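Pistness Teleoperation Kit: Frequently Asked Questions

Recording demonstrations

What is the difference between hand guiding and remote control?

In hand guiding, the operator holds the arm behind the wrist and moves it through the task with the motors in zero-torque mode. In remote control, the operator moves a pair of leader arms and the follower arms copy the joint angles. Both methods write the same log format. Hand guiding is limited to one arm at a time. Tasks that need two arms must be recorded by remote control.

How many demonstrations does a task need?

It depends on how much the starting layout varies. With fixed object positions, 35 demonstrations are enough for a first training run. For the Flendham table-setting set we recorded 2,000 and kept 1,771 after review. Most of the rejected episodes had a dropped camera stream or an operator pause longer than the limit set in the config file.

Which camera views are recorded?

One view per wrist and one fixed overhead view. The wrist views carry most of the information about the last few inches of an approach. Do not crop the fingers out of the wrist view. The model uses them as a reference for the distance between the grip point and the object.

Can I use ordinary dishes?

Yes. Glazed ceramic is harder than matte plastic because highlights move across the surface as the arm moves, so include it early if the finished system will have to handle it. Stacked items should be recorded both as stacks and separately. Flatware that lies partly under a plate needs its own demonstrations, with the plate lifted or shifted first. In the table-setting task one wrist view takes in a bowl stacked on a teal plate, a utensil handle protruding from under the rim, and the other arm reaching in toward the cup.
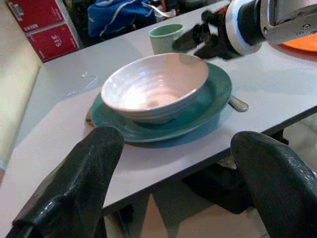 Both arms keep moving in my two-arm recordings. Is that a problem?

No. Motion of the second arm is logged and time-stamped with the first. What does cause trouble is an idle arm that drifts. Set the idle arm to hold position with the foot switch, and release it before the next reach.

What playback rate should I use for review?

Review at normal speed first, then step through each grasp. Mark the step where the fingers close and the step where they open. The review tool fills in the segments between marks.

Operators and setup

How long does it take to train an operator?

A new operator can usually produce usable episodes by the second session. Grip force is the last thing people learn, as the standard leader arms give no force feedback. The Liyanage handles add a vibration cue at contact and are supported from firmware 908 onward.

Should the same person record every demonstration?

Use at least two operators. Different people approach a cup or a handle from different angles, and a set from one operator tends to fail when the object is rotated. Keep the order of steps the same for everyone. Rafsan Paul's task sheet template is included in the docs folder of the kit.

The follower arm lags behind the leader. What should I check?

Check that both arms are on the wired network and that no other process is writing to the overhead camera. Then run the latency test from the Tools menu. If the result is still out of range, lower the camera resolution before lowering the control rate.

Can I import recordings made with Filby controllers?

Yes, if joint names match the kit's naming file. Gripper values must be rescaled from 0 (closed) to 1 (open). Recordings without wrist video can be imported but are skipped in training by default.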